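Tindlow Community Help — Water safety and rescue

Got a fine letter after going in after someone's dog walker, is this normal??

posted by weirside_mum, Monday, June 13, 2022

Sorry if this is in the wrong section. Quick version. My brother in law went into the canal basin at Tindlow to get a woman out. She'd gone in off the steps by the Stellano cafe, dog lead round her wrist, could not swim as far as anyone could tell. He got her to the side, two lads pulled her up, ambulance came, she's fine and has been round with a card.

Now he's had a letter from the basin managers. Says bathing in the basin is prohibited under their byelaws and he "may be liable" to a fixed charge of £50. He was fully dressed. He lost his phone and his glasses. He wasn't bathing!!

Has anyone had this? Does he pay, ignore it, write back? He's all for ignoring it, I'm not so sure. Also is there any way of claiming for the glasses, they were £219 and he can't drive without them. Home insurance is with some online lot and the excess looks bigger than I thought.

One more thing, the local paper wants to talk to him and he really doesnt want to. Can they print his name anyway?

lockkeeper_no_more

Don't ignore it. Don't pay it either, not yet. "May be liable" is a standard letter — goes out automatically when someone on the CCTV desk logs a person in the water. No one has read it before it's posted. I worked on a different stretch for years and we sent out loads of them every summer, mostly to teenagers jumping off the footbridge.

Write back, short letter, keep a copy. Say the date and time, say he went in to help a person in difficulty, say an ambulance attended. Ask them to confirm in writing that no charge will be made. If the woman is willing to add a couple of lines and sign it, even better. Give them 20 days or so to reply and if you hear nothing ring up and ask for the byelaws officer, not the front desk.

We had one like this in February, ice on the edges, chap went in for a child. Letter withdrawn the same week with an apology.

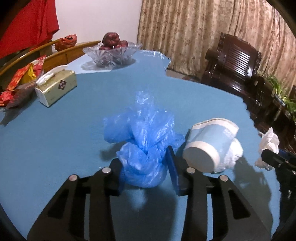 Delić: ring them first, don't bother with a letter. I did that over a mooring thing and it was sorted in one call. Glasses — check if he's got personal possessions cover away from home, it's often a seperate line on the policy and people forget they ticked it. Mine covered a watch that went in the river. The excess was lower for that bit as well. He'll need the receipt from the optician, they can reprint it. Phone might come under his contract or his bank account if it's one of those paid ones.

Wouldn't ask the woman for the money myself but if she offers that's up to him.

dindelik_swimmer

Bit late but on the newspaper. Yes, they can generally print his name if they've got it from somewhere, being in public and all that. They dont need his permission. What he can do is ring the newsdesk and ask nicely for them to leave it out. Worked for us at the Dindelik swim club after the flood do, they just put "a passer-by". Local papers are usually decent about it, they want to be able to ring you again.

Other option, he gives them two sentences by email and no photo. Then at least it's his words. And it might hurry the basin people up a bit if the letter gets a mention!

Also please can I say to anyone reading — he did well but going in is the last thing you do. Shout, ring 999, throw something that floats, there should be a ring by the steps. If the ring's missing report it. There was a petition about the rings at the basin, got over 4,000 names, and I still don't know if they've put the second one back. Cold water gets strong swimmers too.

Hope he's ok in himself. It can hit you a few days after.

Contact us | © Tindlow Community Help | Back to top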